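Letolix – LÉEME del conjunto de datos

Versión de mayo. Escrito deprisa, se irá corrigiendo. Si algo no cuadra con los archivos mandan los archivos.

Qué es

Demostraciones de tareas cortas de mesa con un brazo: recoger, guardar, pulsar, abrir y cerrar. Cosas de casa y de taller reducidas al mínimo. La pregunta de fondo es la de siempre, si una máquina puede ya hacer recados domésticos o de puesto de trabajo sin alguien al lado. Respuesta corta: algunos, con la mesa preparada. La larga está repartida por este documento.

Lo mantiene el grupo de manipulación de Urnell. Coordinación: Bernadette Mac Carthaigh. La parte de anotación se hizo en Bandeldale.

Contenido

2000 episodios en total
1115 con instrucción escrita revisada a mano
el resto con instrucción generada por plantilla, sin revisar. Ojo con estas, hay colores cambiados
2 vistas por episodio: una fija sobre la mesa, otra en la muñeca
estado de las articulaciones y de la pinza en cada paso
etiqueta de resultado: logrado, parcial, fallido, dudoso

Los fallidos NO se han quitado. Quien los quiera fuera que filtre por la etiqueta. Los dudosos son episodios en los que dos anotadores no se pusieron de acuerdo (un cubo apoyado en el borde de la bandeja, ¿está dentro o no?).

Tareas

Guardar: mover un objeto de la mesa a un compartimento. Equivale a meter cosas en un armario.
Recoger: llevar lo que hay en la mesa a una bandeja. Ordenar, vamos.
Sacar: lo contrario de guardar. Bastante más difícil por el techo del compartimento.
Pulsar: apretar el botón del color pedido. Interruptores, mandos de máquina, ascensores.
Secuencias: dos de las anteriores seguidas, con una sola instrucción.

No hay tela, ni líquidos, ni nada que se rompa. Quedan para otra entrega. Doblar una camiseta o vaciar un lavavajillas no se puede evaluar con esto y pedimos que no se diga en los artículos que sí.

Cómo se grabó

Teleoperación, brazo guía. El operador ve la mesa directamente, no por pantalla. Entre episodios se recolocan los objetos a mano siguiendo una hoja de posiciones; al principio no se usaba la hoja y se nota, los primeros lotes tienen los cubos casi siempre en la misma zona. Luz de techo, persianas bajadas salvo en el lote de tarde (ver campo "luz").

Las instrucciones están en español. Hay una traducción automática al inglés que nadie ha repasado entera.

Partición

Entrenamiento, validación y prueba por sesión de grabación, nunca por episodio suelto. Si se mezclan episodios de una misma sesion los números suben mucho y no significan nada. Ya nos ha pasado.

La prueba lleva dos partes: posiciones vistas y posiciones nuevas. Hay que dar las dos cifras por separado.

Línea base: Joly

Política de imitación sencilla, incluida en la carpeta del mismo nombre. Sirve para comprobar que la carga de datos funciona, poco más. Lo que hemos visto:

Pulsar va bien, también con posiciones nuevas.
Recoger va bien si el objeto está lejos del borde.
Guardar falla sobre todo al entrar en el compartimento, la pinza roza el canto y suelta.
Sacar, mal. Más de 2 intentos por objeto es lo normal.
En secuencias olvida la segunda mitad o la empieza antes de acabar la primera.

Tiempo por objeto: una persona lo hace en lo que se tarda en leer esta línea, el brazo no. Para un puesto de taller con piezas siempre iguales puede compensar. Para una cocina todavía no lo vemos.

Puesto de trabajo

Brazo blanco sobre pedestal, mesa forrada de corcho, bandeja blanca junto al canto delantero, mueble blanco con un compartimento abierto a un extremo. Caja de madera clara con tres pulsadores: rojo, azul, verde. Cubos pequeños de colores, uno rojo y uno morado oscuro sobre la mesa y uno amarillo dentro del compartimento en la disposición de abajo. Pinza sin nada cogido y bandeja vacía. 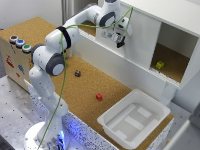
¿Se puede usar una política entrenada con Letolix en una casa de verdad?
Solo como punto de partida. Hace falta grabar datos en el sitio, con los muebles y objetos de allí, y una persona que pueda parar el brazo.

Limitaciones conocidas

Un solo modelo de brazo. Cambiar de pinza obliga a reajustar.
Objetos rígidos y pequeños. Nada pesado.
Pocos operadores, todos con práctica. Los movimientos se parecen demasiado entre si.
La vista de muñeca pierde fotogramas en algunos episodios, marcados con el campo "salto".
La etiqueta "logrado" mira el estado final, no si se ha dado un golpe por el camino.

Uso

Investigación y docencia, libre con cita. Para producto, escribir antes. No usar como prueba de seguridad de ningún equipo – no se diseñó para eso y no mide fuerzas de contacto.

Cita

Mac Carthaigh, B. y grupo de manipulación de Urnell. Letolix: tareas cortas de mesa para robots de casa y taller.

Cambios

Mayo: corregidas instrucciones de la tarea pulsar con azul y verde intercambiados. Añadido el campo "luz". Reordenada la prueba.
Anterior: primera publicación, sin vista de muñeca.

Pendiente

Repasar la traducción al inglés. Subir la hoja de posiciones en limpio. Unificar nombres de colores, que "morado" y "violeta" conviven en las instrucciones y son el mismo cubo.

Errores y dudas por el gestor de incidencias del repositorio, indicando el número de episodio.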